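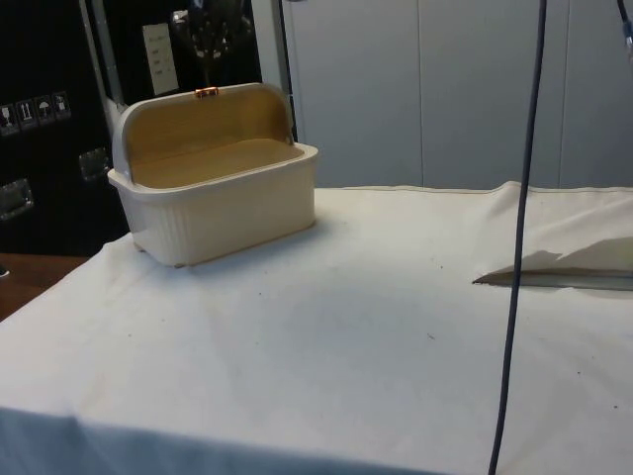
Costello Bread Box Set

README, last changed Sep 22, 2019

This folder covers one household object, a light-colored plastic bread box with a rounded lid that swings up on hinges. It is part of the Drurkby kitchen storage collection. The set holds 3068 stills in 127 short sequences.

Contents

stills/ holds the pictures, one subfolder per sequence
states.csv gives the lid state for each still
notes.txt lists sequences with known problems

Lid states

open: the lid stands upright at the back and the inside of the box is in view
closed: the lid rests within the rim of the tub
moving: anything between the two
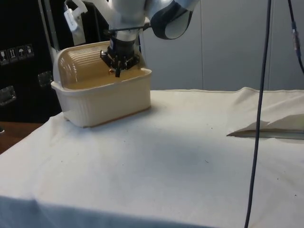

Stills in which the lid is partly hidden are labeled from what shows. If the state can't be told, the field is left blank. Ten sequences have blanks, and they are listed in notes.txt. Please don't fill them in from the neighboring stills.

The box sits on a white tablecloth. The cloth was not ironed or pinned down, so folds differ from one sequence to the next. Specks and marks on the cloth are not labeled. The angle of the box on the table varies too.

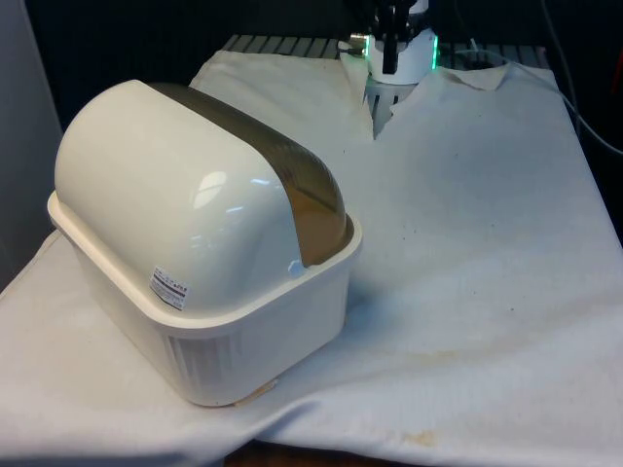 Lid state "closed", box set diagonally on the cloth.

Known issues

The lid has a see-through brown-tinted part and a glossy white part. Reflections on either one can look like an edge, and 50 outlines were redrawn for that reason. The sticker on the white part is too small to read and has no text label.

File names from the older Prollex export use "shut" for "closed". Both words are accepted by the Tolent reader.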